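Hi, I'm Rokeya Hettiarachchi, and I'm looking for people who have kept a diary about what they eat. Or a notebook, or a pile of grocery lists, or the backs of envelopes in a kitchen drawer - I'm really not picky!

A bit about what this is. I'm putting together a collection called the Gamage Supper Papers, which is all about ordinary weeknight cooking. No restaurants, no holiday spreads, just what people had on a Wednesday when they got home tired and there was half an onion left. It started with my aunt's notebooks (she wrote down every supper she made for years, along with the price of the chicken and what my uncle thought of it) and it has gotten bigger every month since. We're up to 2,489 suppers now, all typed up and searchable, and I've read every single one. My favorite just says "eggs again, sorry."

Now I want to hear from people who are cooking right now, and that's where you come in.

What I'm asking you to do

For six weeks, starting in July, you write down your supper. That's pretty much it. What you had, who ate it, what time you sat down (or stood at the counter, that counts too), and anything you feel like adding. Some people in our spring group wrote one line a night and some wrote me a full page with complaints about the oven. Both were great. If you skip a night, write "skipped" and carry on the next day.

You can write by hand in the notebook I'll mail you, or type it into a plain document and email it once a week. Handwriting is my favorite, but please don't pick it just to be nice to me if your hand cramps up.

At the end I'd also like to talk with you for an hour. We can do it by phone or you can come by the office in Clevside, where there is tea and usually some kind of cake. I'll ask things like who taught you to cook, what you never buy anymore, and what you make when you can't face making anything.

Who I'm looking for

I have room for 50 people. You need to be 18 or over and you need to eat supper at home at least four nights a week. You don't have to be a good cook! You don't even have to be the one who cooks. In the spring we had plenty of keen bakers and hardly anyone who works nights, so if your supper happens at 7 in the morning I would love to hear from you. Same goes for people who live alone, people cooking for a big crowd, and anyone who shares a kitchen with roommates and has feelings about the fridge.

Frozen dinners are fine. Cereal is fine. Please don't start cooking fancier because I'm reading - I can usually tell, and I'd so much rather have the cereal.

What you get

You'll be paid $200, half when you send in your second week and half after our talk. If you leave partway through you keep what you've been paid, and you can ask for your notebook back whenever you like. Everybody who finishes also gets a printed copy of the booklet we make from the diaries. It's being printed by Joltlow, who did our last one, and it's a nice fat little thing with a spine and everything. The print run is 200, so there will be spares if your mom wants one.

Names are changed in anything we publish. If you mention your neighbor's terrible casserole, your neighbor is safe.

The part-time job

There's also one paid job going, for somebody who can read bad handwriting. It's two mornings a week at the Clevside office, typing up the diaries as they come in, tagging the ingredients, and keeping the boxes and folders in order. You'd be working with me, mostly across the same table. I'd like someone careful who won't fix people's spelling, and who doesn't mind reading about meatloaf for three hours. Experience with archives is nice to have but I didn't have any either when I began. Pay and hours are on the sheet at the Tritent front desk, or I can email it to you.

How to sign up

Send me a note telling me what you had for supper last night and who was there. That's the whole application for the diary group. For the typing job, please add a few lines about work you've done before and which mornings suit you. I answer everything myself, usually in the evening after I've eaten, so give me a couple of days.

Rokeya
Gamage Supper Papers, Tritent building, Clevside

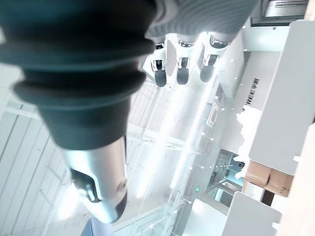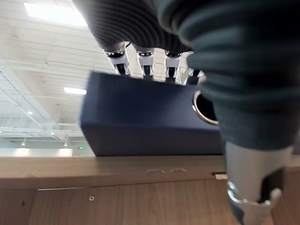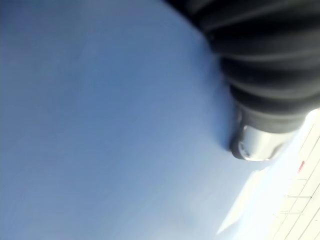
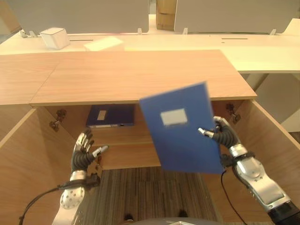
Last picture: a blue folder with a white label.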